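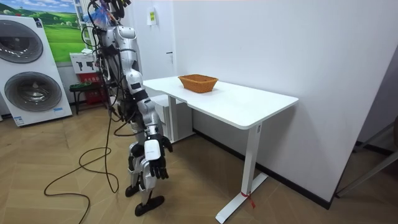 Saturday, Collton bench

Desk chores, pick and place of the wicker basket. Ran 30 attempts from a standing start at the desk, arm down, basket empty. 27 lifts counted as good. The other three were all the same fault: fingers closed on the rim, the weave flexed and the wrist stopped on torque limit.

Paraschiva asked whether this means it can carry laundry. Not yet. An empty basket tells us little about a full one, and we have no numbers for walking with a load – only for lifting and setting down. Washer door is untested. Tania thinks the handle pull is within reach of the current hand. I have doubts about the knee bend needed for the lower drum.

Cable slack on the floor side should be checked before any stepping trials.

To do:
Repeat with 7 towels, folded, then dumped in.
Lower grip force on first contact.
Ask Vasham for the wrist log format – the last export dropped its timestamps.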